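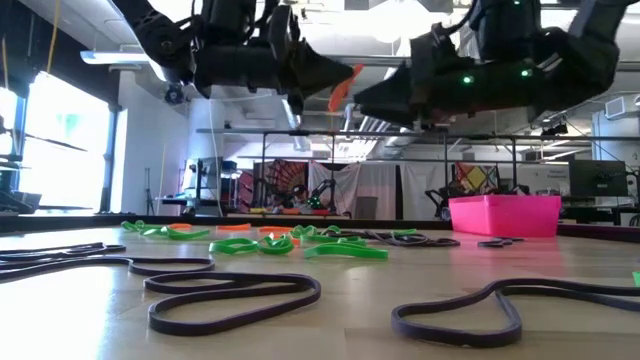 30 April 2022

Bands task, bimanual cell. Working on the handover part of the planner today, the grasp part I leave as it was.

Starting point: branch "ondora" of the controller, with the old segmentation weights. Three colors of band on the table (orange, green, dark), pink bin on the right side. Both arms hang from the gantry, so "up" in the base frame is still down in the world frame. I write it again because I lost one hour to this sign in the morning, in the new waypoint editor.

First problem, the mask. A band which lies in big loops gives a long thin mask, and the centroid of it falls on bare table. The old code took the centroid as grasp point. For the small orange ones it is fine, they lie nearly flat and short. For the large dark ones it is useless. I changed it to: skeletonize the mask, then take the skeleton point with the most free space on both sides. Costs 11 ms per mask on the Brirno box, I can live with that.

Second problem, tangled dark bands. The segmenter gives one instance for the whole cluster. I did not try to solve this. For now the planner marks any mask with more than two skeleton branches as "cluster" and puts it at the end of the queue. Maybe the right thing is to pull gently with one arm and segment again, but this wants a force estimate I trust, and I do not trust the present one.

Then the handover itself. When both grippers hold the same band, the tips come very close to each other, and the collision checker refuses nearly every plan. The padding was set for rigid parts (inherited from the Boltberg job, somebody please tell me if this is wrong). I made the padding a parameter per link and set it to zero for the finger links only, and only while the state is HANDOVER. The rest of the arm keeps the old value.

Also the band is drawn in the planning scene as a straight capsule between the two tips. Under tension this is a good model. With slack it hangs lower than the capsule, and the checker does not know about it. Added a second capsule below as a guard - ugly, but cheap.

Replayed the logged scenes offline, 1259 frames in total. With the old padding the planner found a handover for 60 percent of them, with the new one 86. I looked through the failures by hand. Most have the band near the bin wall, where the wrist of the right arm has no room to turn.

Open for May:
- release order. At present both grippers open on the same tick. Should be giver first, then a short wait.
- green light on the housing is driven from the old state machine, does not know HANDOVER.
- ask Issahaku for the newer driver, the gripper width comes with a delay and I compensate it by a constant. Not nice.
- daylight from the window changes the dark mask more than the other two. Log the exposure value together with each frame.

Changes are pushed, config is in the same folder as before. Please do not merge until the release order is done.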